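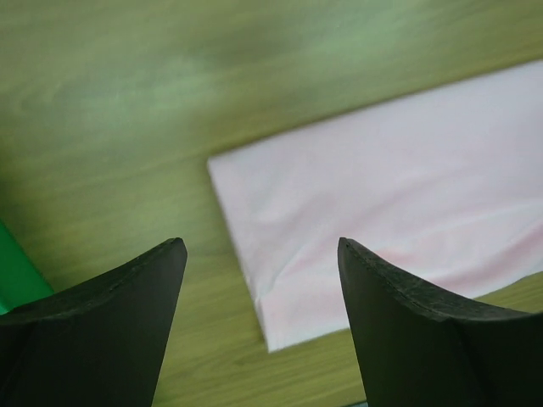 Every spring the rec league in Dratville sends home an order form, and every spring I sit at the kitchen table with it and feel my shoulders creep up toward my ears. This March the form asked for $32 for a shirt. My daughter already owned a shirt. It fit her, it was clean, and it had her number on the back, but the league had switched from one shade to another, and so there we were with the checkbook out.

I want to make a case for going back to the old way, where the team owned the shirts and the children borrowed them. I know how that sounds coming from a woman my age, and I'd ask you to bear with me a little.

When I played for Manninen (a club so small that our coach, Jouko Saarela, also drove the bus), the shirts lived in a canvas bag. You got yours before the first game and handed it back after the last one, and in between your family washed it and was expected to mend it. Mine had been darned under the arm by someone who used the wrong color thread. I thought about that person quite often, standing out in right field with nothing to do.

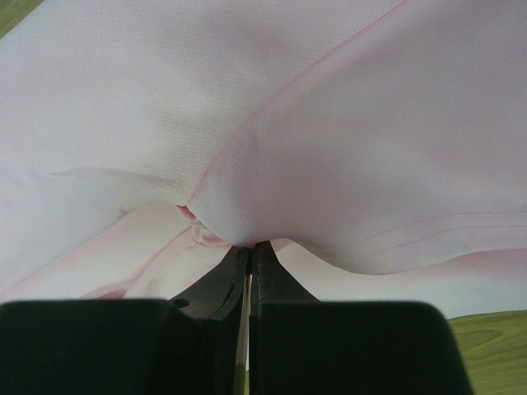
A borrowed shirt asks something of you. You look at the collar before you throw it in the dryer. You learn where the seams are and which one is likely to go first, because Mrs. Haslam — Joanne to the grown-ups — would be looking it over in the fall, and she had very good eyes. I don't believe we were better children than the ones playing now. We had a reason to pay attention, and it hung on a hook by the back door all season long.

Now, I've heard the other side, and plenty of it comes from people I like. My neighbor Tapio Leinonen says kids ought to have something of their own to keep, and he has a point. I still have a ribbon or two in a drawer myself. But the league signed up 158 players this year, and I'd love to know how many of last year's shirts are being worn by anybody at all.

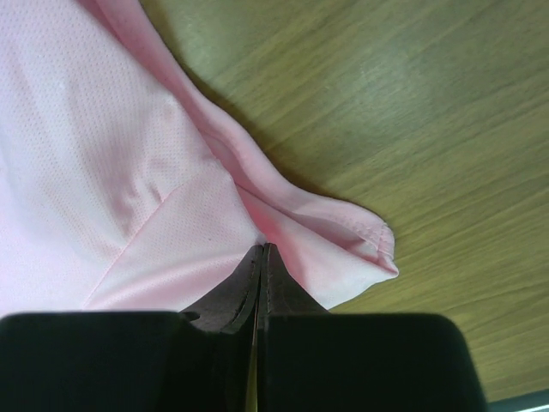 *Light mesh like this shows every crease, and every stitch of a mend.*

People also tell me the new fabrics can't be repaired, and there I'd gently disagree. You need a finer needle, a shorter stitch and more patience than I was born with, but I've closed up a side seam in an evening with the radio on and it held through the rest of the season. A child of ten could learn to do it. I'd go further and say a child of ten would enjoy it, if somebody sat down beside her and didn't hurry.
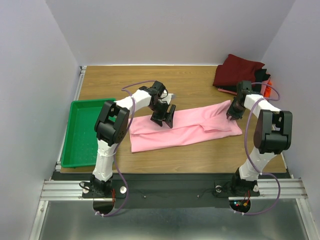 Which brings me around to money, as these things will. A family with three players in the league spends close to a hundred dollars on shirts before anyone has bought a pair of shoes, and I have watched parents fold that form up very small and put it in a pocket. A shared bag of shirts spares them that. Nobody's child is the one in last year's color.

So I'll be at the league meeting when the uniforms come up again, and I'm bringing the old Manninen bag with me. There are still a few shirts in it, and one of them has the wrong color thread under the arm.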